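Notes on the under-sink filter, May

I changed the carbon block on the Marov housing this morning and took readings before and after. The old cartridge is rated for 500 gallons. The meter on the line read 13 gallons short of that, so I replaced it slightly early.

Dissolved solids at the tap were 80 ppm with the old block and 76 ppm with the new one. I would not read much into the difference. Carbon does very little to dissolved minerals, and my meter drifts by more than that between readings. Anyone selling a carbon filter on its TDS number is selling the wrong number. 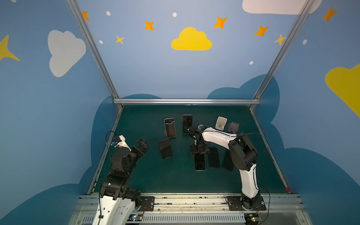
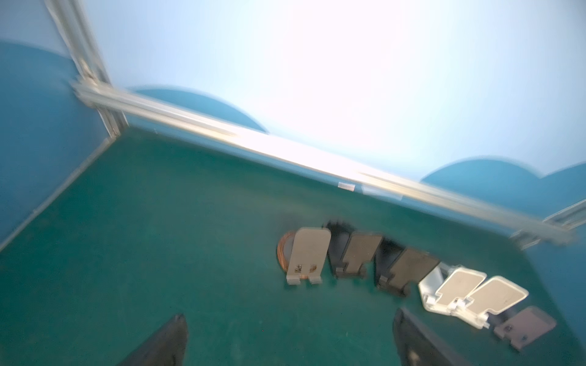 *Both arms over the green floor, then the rail and blue walls from closer in.*

Chlorine is the reading that matters for this type of filter. The test strip showed a faint color with the old block and none with the new one. Flow also improved, although I only judged that by filling the kettle.

Two things for next time:

- Grease the O-ring before seating it. I forgot, and the housing wept at the collar until I took it apart again.
- Flush until the water stops running gray. The leaflet's two minutes was not enough.

Tuulikki Juntunen asked whether this block handles cysts. The label lists chlorine, taste and odor only, so I would assume no. For cysts, look for a certified absolute pore size of one micron or less. A nominal rating is looser and should not be relied on.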